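Two Arms and a Table: Living With the Sarketti Bench Kit

Most robot arms sold to small workshops and teaching labs come alone. You buy the arm, then you work out what to bolt it to, where the cables go and how to keep people's elbows out of the way. The Sarketti bench kit sells the whole corner of the room instead. It comes as two arms, a mounting plate, a front rail and three pale walls, and it costs 1,475 a month on a lease.

Sarketti does not make every part of it. The arms come from Clangate, which has been building small white-and-black units for labs for several years. The software is by Tudose. A lease runs for 23 months, with an option to buy at the end. Service calls in the first five months are included.

We had a kit set up for most of February. Assembly took two people a full working day, and most of that was the frame. The aluminum sections are cut well and the bolts are all one size, but the printed guide skips the step where the side walls are squared to the back. We had to take one wall down and do it again. The arms themselves went on quickly. Each base fixes to the black plate along the front of the table, and the connections are labeled left and right.

The tabletop is wood, and that was our choice. Sarketti offers a gray composite top as standard, with wood as an option at no extra charge. The wood is easier to replace if you drill into it, and a dropped cup makes less noise. The purple arm cables are longer than they need to be. They hang in wide loops beside the links, and we checked them each morning before starting.

Out of the box, the Tudose software has a set of practice jobs, and you can add your own by guiding the arms by hand. We spent most of our time on a takeout order: cups, a molded carrier, straws and a paper bag with cord or twisted handles. It is a fair test. Cups are light and tip over easily, carriers bend when pressed, and bag handles get in the way of everything.

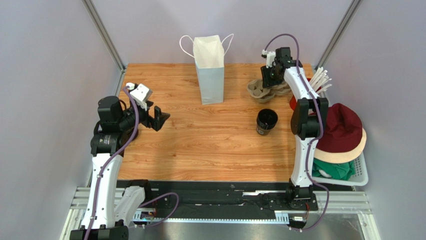
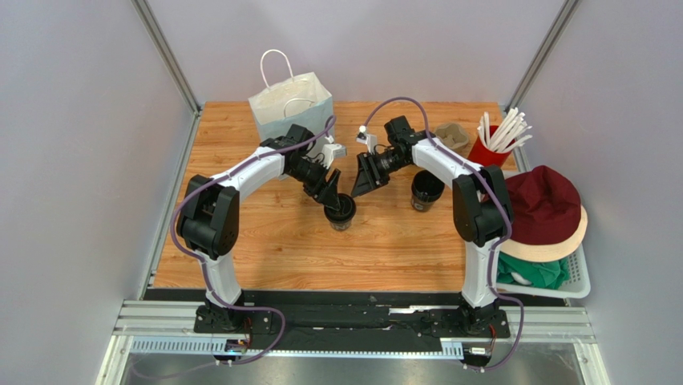

The takeout job on the Sarketti bench, with both Clangate arms over the wood top and the paper bag toward the back.

Cups were the strongest part of the test. The fingers are ridged, and once we had turned the closing force down from the factory setting, they held a cup without crushing it. The setting is in the second menu, under a heading that gives no hint of what it does. We would like to see it moved.

The carrier was harder. Molded pulp varies from tray to tray, and a pocket that is slightly narrow will catch the bottom edge of a cup. When that happens the arm stops, backs off and asks for help through a message on the screen. It does not try again by itself unless you tell it to, and there is a limit of two tries. Some owners will find this too careful. We came to like it, as a stopped arm is easier to deal with than a spilled drink.

Working with both arms at once is the reason to pay for this kit over a cheaper one. The two can reach into the middle of the table together, and the software slows them as the grippers get close. The slowing is smooth, but it adds time. Jobs that can be split into a left half and a right half run much better than jobs where the arms have to meet.

The nearest competition is the Prodmont twin. It costs less to lease and its arms are faster, but it comes without walls or a rail, and its grippers have smooth pads that we have found poor on paper and pulp. Prodmont also charges for training sessions. Sarketti includes one, held by video, and ours was useful – the trainer found a loose connector on the left side that we had missed.

There are a few smaller complaints. The floor panel under the rail is shiny and throws light back up in a bright room. The walls mark easily. Spare fingers are sold only in full sets, and ours took longer to arrive than the website promised.

For a school or a small packaging team that wants to try two-arm work without building its own bench, the kit is a sound choice. A shop with an engineer on staff and a spare table could save money with the Prodmont. Sarketti says a version with a taller back wall is planned, and current customers will be able to swap panels for the cost of shipping.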